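How to survey the outside of a building's frontage on foot

These notes cover the strip between a boundary wall and the road: the wall itself, the verge at its foot, the footpath, the kerb and the first part of the carriageway. They were put together for the Trindgate frontage but the order of work suits most sites with a public path along one side. Allow a morning for the first visit. Later visits go faster if you keep the same sheet layout.

What to bring

A clipboard, two pencils, chalk, a 30 metre tape, a short steel rule, a measuring wheel and a spirit level. Wear a high-visibility waistcoat. Graham Inskip uses a Skivo wheel, which reads in metres and resets with a thumb lever; any wheel will do if it has been checked against the tape first. Print the site plan at a scale you can write on. A3 is best.

Step 1. Fix your starting point

Pick something that won't be moved. The corner of a wall or a manhole cover is suitable, a road sign less so. Mark it on the plan as zero and measure everything from it in one direction. Write the direction of travel at the top of every sheet. When Lleucu Howells and I merged our notes in May we found one sheet had been walked the other way, and the whole lot had to be renumbered.

Step 2. Walk the wall

Keep the wall on your left and go along it once without writing anything. Then go back to zero and start recording. Where a brick wall is divided by pillars, treat each length between pillars as one panel and give it a number. Look for cracked bricks, open joints, white salt staining, leaning and old repairs in a different mortar.

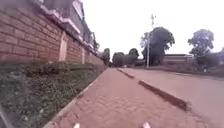

Hold the level upright against the face at the middle of each panel and note any lean in millimetres over the length of the level. Try the mortar with the end of the steel rule. If it rakes out easily to more than 10 mm, put the panel down for repointing. Pillars get their own line on the sheet. Check the joint where pillar and panel meet, as that is where movement tends to show first.

Step 3. Verge and edging

Record the width of the planted strip at each pillar. Note bare patches and anything woody growing close to the brickwork. Small weeds can be ignored. Check that soil hasn't built up against the wall and that the edging is still in line and standing at the same height as the paving.

Step 4. Footpath

On block paving you are looking for:

Rocking blocks. Put your weight on them and ring them in chalk.
Dips. Lay the level across and measure the gap underneath with the rule.
Joints that have lost their sand.
Lips between neighbouring blocks. We record anything over 5 mm.

Measure the clear width at the narrowest point as well as at zero.

Step 5. Kerb

Walk the kerb from the path side and mark each length on the plan with its start and finish distance. Mark the gaps too. A gap may be a drainage opening or a missing unit, and the drawings should settle which. If they don't, put a question mark and leave it for the engineer.

Step 6. Carriageway and open paving

Stay off the road unless you have someone watching traffic. Most of what you need can be recorded from the kerb: patches, cracks, worn areas and places where the levels fall the wrong way. For large paved areas, sketch the worn or repaired parts as rough shapes and measure only the longest side of each.

Finish with a look at the building from a distance. Stand well back and check that the roof edge and floor bands run true, then plot any poles on the plan with their distance from zero. Note a leaning pole but don't try to measure the lean.
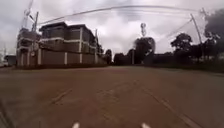 Step 7. Write it up

Do this the same day. Copy the chalk marks and distances on to a clean plan, then fill in the schedule with one line per defect: distance, element, fault, size, priority. Use priority 1 for trip hazards and anything loose overhead, 2 for work within the year and 3 for items to watch.

Send the schedule to Aigars Uibo with the plan attached. He needs the original site sheets as well, muddy or otherwise.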